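Last updated 16th May

# Open day at the Oltus workshop: your questions

Hi! I'm Agathe, and I look after visitors for our open day. These are the things people write in and ask me, more or less in the order they land in my inbox. If yours isn't on the list, email me and I'll answer (and probably add it here afterward).

## When is it, and do I need to book?

The open day is the second Saturday in September, doors at ten, and we start shooing people out at four. Yes, please book. It's free, but we let people in by groups of 16 and the building really won't take more than that on the workshop floor. Last year we had 384 visitors over the day, and the groups right after lunch were packed, so if you can make a morning slot, take it. You'll have more elbow room and Mathis will still have his voice.

## How do I get there?

We're in the old Aubert building, at the far end of the lot. The number 53 bus stops across the street. Parking is free but tight, and please don't use the bays by the loading door, even if they look wonderfully empty.

## What will I see?

Three stops, and each takes a bit over twenty minutes.

- **Raslow**, the sorting line. Gaspard Bailly runs this one. Lots of noise, lots of small boxes, kids adore it.
- **Grondex**, our older arm, which stacks and unstacks crates. You can press the start button yourself if you ask nicely.
- **The cloth bench**, where we collect demonstrations of hands-on jobs with soft things: picking up, folding, putting away.

The cloth bench is the one I get the most mail about, so the next few answers are all about that.

## What's so special about picking up a sweater?

I asked exactly this in my first week! A box is the same box every time you grab it. A knitted thing is a different shape each time you put it down, and it sags and slides and bunches up, and you can't just tell a machine "go to this spot and close." So we show it, over and over, with a gripper that a person holds by hand. The camera sits on the gripper and sees what the fingers are doing the whole time.
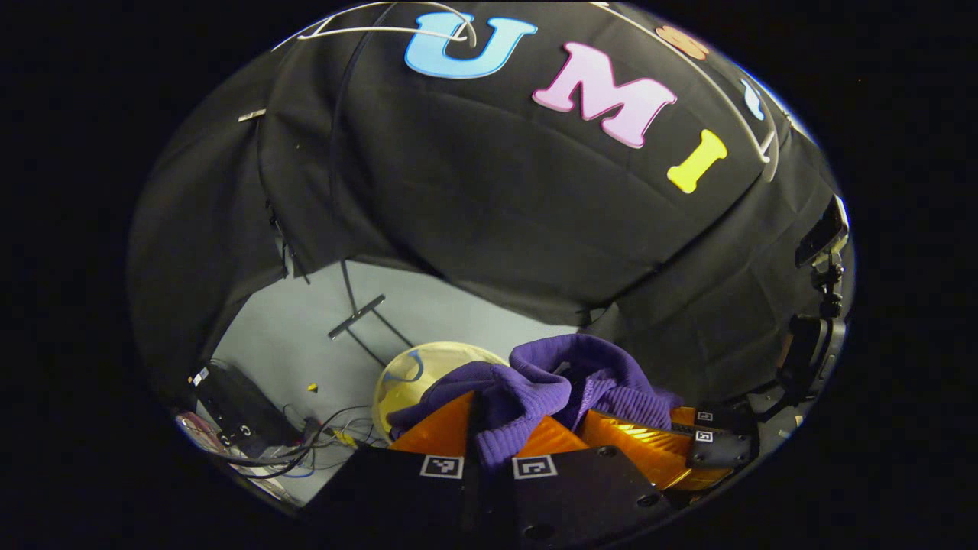
People always want to try it themselves, and you can, at the end of the stop. Clémence Arnaud will hand you the gripper and talk you through it. Go slower than feels natural. The finger pads are soft and orange and a little see-through, and with something like the purple knit on the yellow tray you want to come in gently and take a fold between them, then lift. First-timers tend to clamp down on way too much fabric. Everybody gets two turns, and if your group is small I've seen Clémence allow a third.

## What are the little black-and-white squares for?

They're markers, and they help the software work out where things are. The ones on the finger plates tell it how far open the gripper is, for instance. Please don't put your thumb over them when it's your turn. Clémence will remind you, so don't feel bad if you forget. I still do it.

## How many demonstrations does it take?

More than you'd like. The team collected 1174 of them for one of the tidying jobs. Chiamaka Tijani gives a short talk on this at noon and again at two, and she's very good at explaining what makes a demonstration useful and what gets thrown out. I'd plan your visit around one of those if you can. No math required, I promise.

## Does the robot always get it right?

Ha, no. You may well see it drop something, or grab thin air and carry the thin air carefully over to the basket. We run everything live and we don't hide the misses. I like those moments best, to be fair, and they usually get the biggest cheer of the day.

## Can I bring kids?

Please do! Under-twelves need a grown-up with them the whole way around. Strollers are fine at Raslow and Grondex, but we ask you to leave them at the door for the cloth bench. There are cables across the floor in there and wheels don't get along with them. Same goes for dangly scarves and open-toed shoes, if you can help it.

## Is it accessible?

The ground floor is all level, and there's an accessible restroom by the entrance. For the cloth bench, tell me when you book if you use a wheelchair and I'll put you in a slot where we can lift the cables out of the way first. Raslow is loud, so we keep ear defenders in adult and child sizes at the door. The ten o'clock group is the quietest.

## Can I take pictures?

Yes, as many as you like, just no flash at the cloth bench. And check with other people before you get their kids in the shot.

## Can my school or club come on another day?

Often, yes. Mathis Pons does weekday visits for groups, usually on Thursdays, and he needs a month's notice. Send me your group size and ages and I'll pass it along.

## Is there coffee?

There is coffee. Cake too, until it runs out, and last year that was before one.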